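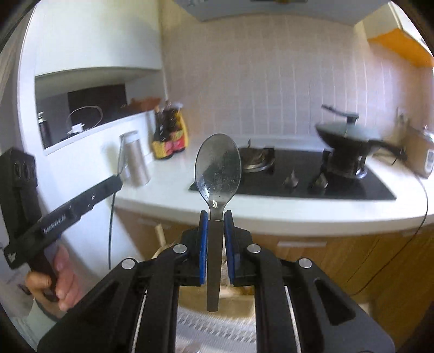
*A dark grey spoon held upright in front of the white kitchen counter, with the sauce bottles in the corner behind.*

**The Amden kitchen is open again, and I'd love you to come and cook in it**

Rekville, September

I've been wanting to write this one for ages! The shared kitchen at Amden House opens its doors again this month after a summer of emptying, scrubbing, sorting and arguing over drawers, and I get to be the one who tells everybody. I'm Aurélien Ferrand, I run the kitchen (and the booking sheet, and most of the washing up), and if you've ever stood at our old worktop hunting for a spoon while your onions went brown, this is for you.

For anyone who hasn't been in, Amden House is the long building behind the Zeltine bakery in Rekville, and the kitchen is on the ground floor at the back. People book it by the hour. We get supper clubs, jam makers, a couple of very serious dumpling people, parents who want to bake with more children than their own kitchen will hold, and a chap who comes in every few weeks to make stock and doesn't speak to anyone until it's on.

The trouble was stuff. Every group left something behind and every group brought something new, and by the spring we had drawers that wouldn't shut. So we took the whole lot out and laid it on the floor of the hall. There were 446 spoons, forks, ladles, whisks and bits and bobs, and I know the number because Woo-jin Kong wrote every last one down in a notebook. I thought she was joking when she said she was going to. She was not.

"I wanted to know what people were really reaching for," says Woo-jin, who planned the new layout. "We had fish slices nobody had touched in years and one decent peeler between everyone. Once it was all on the floor you could see it straight away. The spoons were the worst, I found them in with the cake tins."

What we've ended up with is a good deal less. Everyday spoons and tongs now live together near the hob, knives have their own drawer (with a lock, for the children's sessions), and anything for baking has moved across to the oven side. Sauces go in the corner of the worktop, where you can get at them while you're cooking, and they go back there when you've finished. Please. I have spent too much of my life looking for the soy sauce.

The spoons got more attention than I ever expected to give a spoon. We tried lots of sorts over the summer, stirring porridge and scraping out pans and generally being fussy, and I've come round to a plain one with a straight, flat handle. It sits nicely in a drawer, for a start. Woo-jin still prefers wood and brings her own, so there you go.

The tidy-up was paid for with a grant of £650 from the Won Fund, which looks after small community projects in this part of town, and we're very grateful to them. Most of it went on drawer dividers, hooks, storage tubs and new chopping boards. The things we cleared out went on a table in the hall for people to help themselves, and by teatime there was hardly anything left except the fish slices.

**Come and have a look**

We're holding an open afternoon in September, from 2 until the last person goes home. There'll be soup, bread from Zeltine and a big pot of something that Woo-jin won't tell me about yet. You can poke about in all the drawers, put your name down for a slot and tell us what we've forgotten (somebody has already mentioned a potato ricer, and yes, all right, I'm looking for one).

There'll also be a short session on sorting out your own kitchen drawers. It lasts 45 minutes and Woo-jin is leading it, so do bring a notebook. She'd like everyone to turn up with the one thing from their drawer they can't explain owning. Mine is a melon baller. I don't even like melon!

Regular bookings start up again straight after the open afternoon. Groups who were with us before the summer keep their old slots if they want them, but let me know soon, as the evenings are filling up and I've already had to disappoint one pickling club. Mornings are much quieter and the light in there is lovely before lunch.

**Notes for editors**

Amden House kitchen is a shared, bookable kitchen in Rekville, open to residents and local groups. Aurélien Ferrand and Woo-jin Kong are both happy to talk, and you're welcome to come round and see the kitchen before the open afternoon. Ring the front desk at Amden House and ask for Aurélien. If it rings for a long time I've probably got my hands in the sink, so do try again.

Ends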